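Teaching the two-armed robot to handle plastic bags, part two: your first remote sessions

So you've got the leader arms calibrated and the headset feed isn't making you seasick any more. Good! Now comes the fun bit, which is bags. I put bags off for ages because I figured a cup or a block would be easier, and they are, but you learn so much faster from something floppy.

Start with the floor. Pick a patch beside something low, like a bedside cabinet, with enough room for both arms to come in from the sides. Park the base before you touch anything else. If you have to lean the arms right out to reach the bag, go back and park again (I know, I know, it's boring).

Then bring one gripper in on its own. You want a fold of plastic between the fingers, near the opening, and you want to close slowly. Keep the other gripper open and close by until you're sure of the first one.
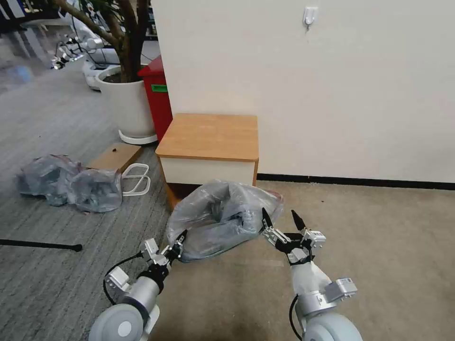 Mallow Workshop Notes, Issue 7, page 40

Left hand pinching, right hand open and waiting: get used to that position, you'll be in it a lot. Jade Kennedy taught me to stop there for a slow breath before the second arm moves. It felt silly at first, but my early recordings were full of little twitches where I'd started both hands at once, and the policy we trained at Allham copied every single one of them.

A few things I'd tell anyone starting out:

Move at half the speed you think you need. Thin plastic swings and keeps swinging, and you'll end up chasing it.

Watch the fingertips and forget about the elbows, except when you're near furniture. Then glance down now and again.

If you fumble a grasp, keep recording and fix it. Cosmin and I argued about this for most of December and he won. Recoveries are gold. Only bin the episode if you bump the cabinet hard or lose the feed.

Change the starting spot every time, even by a hand's width. I do 8 in a row and then swap operators, otherwise we all get lazy and put the bag back in the same place.

Once picking up feels okay, practise around a raised surface. A bag on a cabinet top is a different animal, especially when a corner droops over the front edge. Come in from the side with your fingertips low and pointing across the top, and leave yourself space to back out.

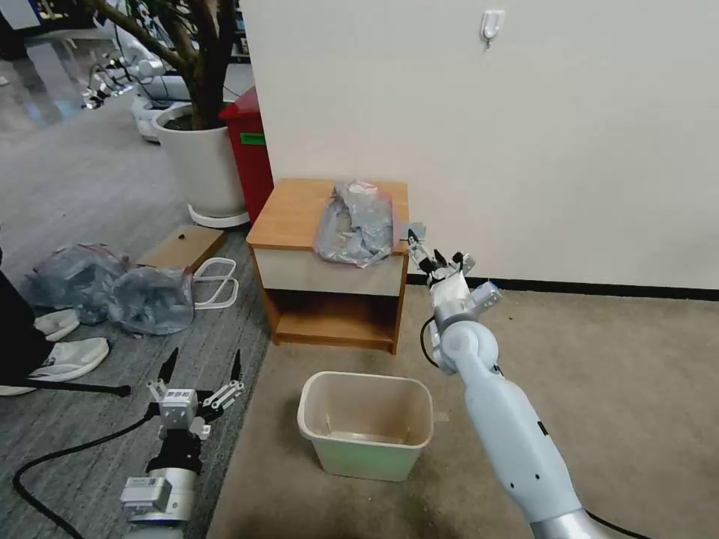
Right gripper beside the bag on the cabinet top.

Label your episodes the same day, please! I left 482 of them until the following Monday once and couldn't tell my own notes apart. Write down who drove, which hand went first and whether there was a regrasp.

Part three is waste bin liners, and Huệ Từ is writing most of it.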